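Plurnulthorpe Guest House: Room Safety Walkthrough
Unit 4, upstairs bedroom
Date: Dec 19, 2019
Inspected by: Sabine Tiedemann
Copy to: Uwe Pfeiffer, Grovenach Lettings

Smoke alarm, hallway: PASS
Tested with the broom handle. Loud. The dog next door agreed.

Smoke alarm, bedroom: FAIL
Present on the ceiling, no battery inside. Same comment as last January, Uwe.

Window opens fully: PASS
Needs a shoulder. Guests under 50 should manage.

Space heater: FAIL
Plugged into a power strip, which was plugged into another power strip. I have removed both and put the heater in the locked closet (tag 2369).

Bedding clear of heater and outlets: PASS

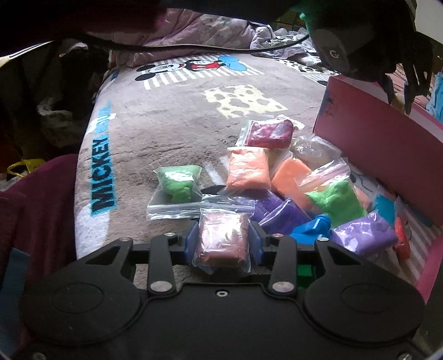
Outlet covers: FAIL
One cracked by the door. Someone has fixed it with tape, and then painted the tape. Nice color match. Replace anyway.

Extinguisher: PASS
Serial ends in 341. Gauge in the green. It was holding the bathroom door open, so at least we know where it is.

Small items and choking hazards: COMMENT
The listing says "family friendly," so anything a toddler could swallow goes on a high shelf or in something with a lid. The lid should be on.

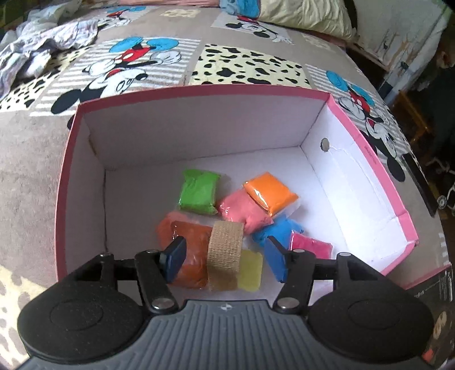

Item 8: open box with small packets of clay-like material, on bed.

Stair rail: FAIL
Wobbles at the top bracket. Entwistle quoted for this already and is still waiting for a yes.

Carbon monoxide alarm: PASS
New Grelladden unit, still wearing its sticker.

Exit map on back of door: FAIL
Shows a different house.

Reinspect after the rail is done. Battery today, please.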